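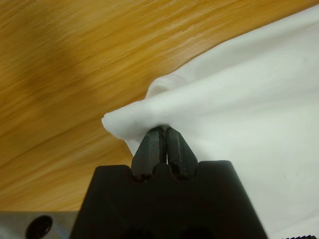
Thread: Cold wash for whites — does anyone believe this?

benedicta_a
Posted 2021-02-11
My sister swears by Festel cold wash powder for cotton. I've used it since July and my pillowcases look gray to me. The box promises 40 washes. I got nine before I ran out, and I was using their scoop. Am I missing something?

Oosthuizen9
You're probably overloading. Cold is fine if the drum is half empty. I haven't washed anything hot in years.

N Mokgethi
Half empty? So twice the loads, twice the water, and that's the money saved gone. I'd like to see the numbers on that.

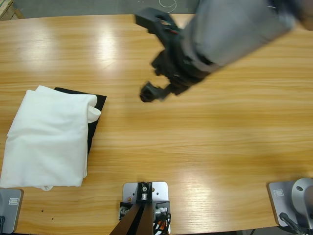 Also "fine" compared to what? Put an old pillowcase next to a new one in daylight and then tell me it's fine.

brendmont_kea
Got to disagree with Nomvula. New cotton often has brighteners in it, so it's never a fair match. Sort by color, dark stuff in its own load, and most of the gray stops.

benedicta_a
I do sort. Always have.
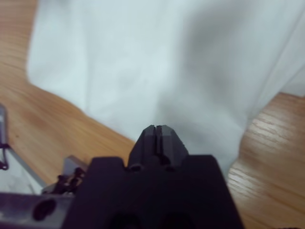 What I don't do is use softener, and two people at work told me that's the problem — then a third told me softener causes it.

Oosthuizen9
Third one is right.

N Mokgethi
According to who? The review page for that powder has 921 ratings and I'd bet half never looked at the cloth before and after.

brendmont_kea
OK, try one hot wash with plain washing soda and no powder. Cheap enough.
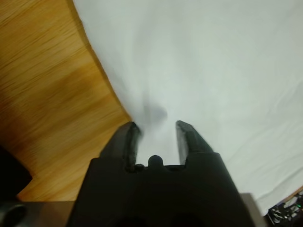 White cloth, creases and all.

N Mokgethi
Soda I'll accept. Still not buying the 40 washes.

benedicta_a
Will try it on the worst pillowcase first. Not expecting much.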